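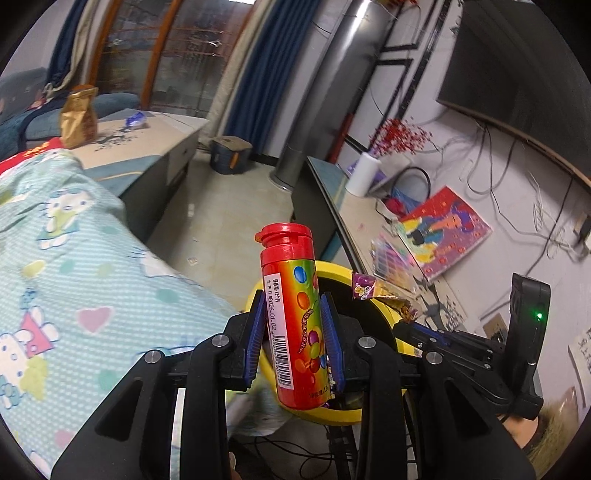 The Winness is a hand-held two-finger gripper, used in pairs to record grasping demonstrations for robot arms. Built by Grirkham, a small shop run by Desmond Schumacher and Nabil Sleiman. This article covers setup and upkeep. For the recording format see Plirau.

Construction

Black body, two fingers on a pivoting linkage, a ribbed blue pad on each inner face. Camera sits on the tool itself and looks out over the fingers. The pivots are plain screws with round heads, no bearings. A left and a right unit make a set, parts are interchangable except for the handle shell.

Pads

The part that wears out. Soft, glued, replaced in pairs even when only one is bad. Change when the ribs look flat or a corner lifts. Old glue comes off with a plastic scraper - not a metal one, the finger face scratches and the new pad won't hold. Let it cure overnight with the fingers apart. Closing them early shifts the pads and they set crooked, which was the most common fault in the first batch according to Sleiman.

Nearly 2400 open-close cycles per pair is the usual figure. Smooth plastic tubes and foil wrappers are easy on the pads. Paper bags are worse.

Pivot screws

Checked Monday, before the first recording. Thread lock on all of them, light coat. Too tight and the fingers drag on the return, too loose and the tips wander so that small objects roll out. The test is simple: open fully, let go, both fingers should come back at the same time. A unit that fails goes back to the bench and its partner is benched with it.

Zeroing

Done with the fingers open over a soft surface, then closed on nothing, then closed on a test object. Both units of a set are zeroed in the same session. Takes 4 minutes or so once the operator knows it. Kaan Uçar's bench notes say to repeat it after any pad change, the first manual left this out. 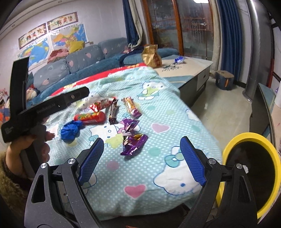
Winness fingers open over a blanket with wrapped candies, second unit held at left.

Cables and camera

Check the cable at the strain relief, thats where it breaks. Lens wiped with a dry cloth only. If the camera is taken off for any reason the zeroing has to be redone.

Known faults

Fingers closing off center - usually a pad glued crooked, sometimes a bent link. Jumpy position readings - dirty encoder, blow it out. Unit not found at startup - swap the cable first. Early units up to serial 644 have a softer return spring and should get the Salameh kit, fitted from May onward by Ziad Farah.

See also

Plirau (recording format)
Salameh spring kit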